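**Rear spring bushes, rubber or poly? (long wheelbase, 2194 kg loaded)**

**nishad_lwb** wrote, Feb 1, 2022:

Hello all. I am new in this section, normally I only read. My 4x4 has started to knock at the rear when I go slowly over stones, and the garage says that the bushes in the leaf springs are finished. They offer me two choices. One is the standard rubber from Barnach, the other is the Gemex poly set, which is 40 pounds more for the full vehicle.

I drive mostly on tarmac and gravel, and perhaps once in the month on a proper track. With the camping equipment inside, the weighbridge gave me 2194 kg. I would like to hear from people who have driven on both, please. I have read the old threads but they finish always in a quarrel about grease. 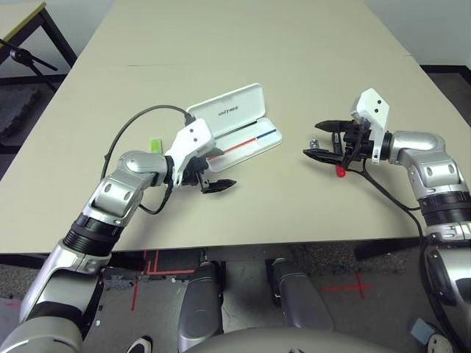

*The white case, open on the table.*

I should add that the shackles were changed by the previous owner and I do not know by which brand. They are a little longer than standard. Does this matter for the bushes?

**mudlark_77** wrote:

Rubber. Every time rubber. I had poly in my last one and it squeaked like a gate after the first wet winter. Took it all out again in May and never looked back.

**Pallavi Rajput** wrote:

I must disagree with mudlark, in a friendly way. I have had the Gemex set in mine for 30 months and there is no squeak. But I took the time to clean the spring eyes completely, and I used the grease which came in the packet, not what was in the shed. I think many people leave old rust inside the eye, push the new bush in, and afterwards they say that poly is bad.

What I do notice is that the ride is harder on small bumps. My mother complained about it on the road to Brutbridge, and she was right. On the track I feel it less, and the rear of the car goes more exactly where I want it.
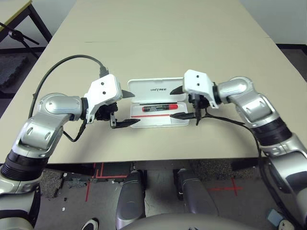 For your use, with so much tarmac, I would still look at the rubber first. A leaf spring twists when one wheel goes up, and rubber permits this twist more easily. If you want poly, it is possible to put it only in the chassis end and to keep rubber in the shackle end. I have not tried this myself, I only read it from others.

**mudlark_77** wrote:

I did clean them. Wire brush, the lot. And I greased them. Some sets squeak and some don't, you can't put it all on the fitter.

**Pallavi Rajput** wrote:

That is fair, I did not want to say you did it badly. Which make was it?

**mudlark_77** wrote:

Can't remember, it came in a plain bag off an auction site. So perhaps you have a point there.

**nishad_lwb** wrote:

Thank you both. Now I have one more question about the tightening. The garage wants to tighten everything while the car is on the lift, because it is faster for them. My neighbour told me it must be done with the wheels on the ground. 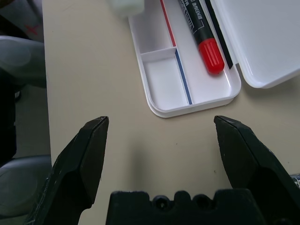

I asked the garage about this and the man said it makes no difference. I do not want to be impolite with him, he was always correct with me, but I also do not want to pay two times for the same work. The price for labour is 400 already.

**oldgreen90** wrote:

Your neighbour is right if you go for rubber. The rubber is gripped by the bolt, so it has to be gripped at the normal ride height. If they tighten it with the axle hanging, the bush is already twisted when you put the car down, and it will tear itself in a short time. Ask them to leave the nuts loose, lower it, bounce it, then do the torque. It's ten extra minutes.

With poly it matters much less, the sleeve turns inside the bush.

About your shackles: measure them from hole centre to hole centre before you order anything. Some of the longer ones take a different bush width. I ordered the wrong ones for mine and had to wait a week with the car on stands.

**nishad_lwb** wrote:

This is very useful. I will measure tomorrow and write the numbers here. I think I will take the Barnach rubber and ask for the tightening on the ground, and if he refuses I will do this part myself with a borrowed torque wrench. Has somebody the correct value for the shackle bolts? In my manual the page has oil on it and I can read only the front ones.

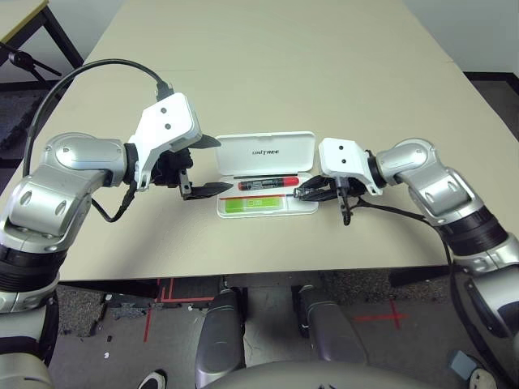 **Pallavi Bhatia:** Please do not take a torque value from a forum, mine included. It changed between the years, and it depends also on the bolts, and yours are perhaps not original if the shackles are not. Write your chassis year and I will look which edition of the manual you need. Also buy new locking nuts. They cost almost nothing and the old ones are good for one use only.

**mudlark_77** wrote:

Agree on the nuts. Don't agree on the rest, plenty of us have the right book. But post the year anyway.

**nishad_lwb** wrote:

I will look on the plate when it is light outside.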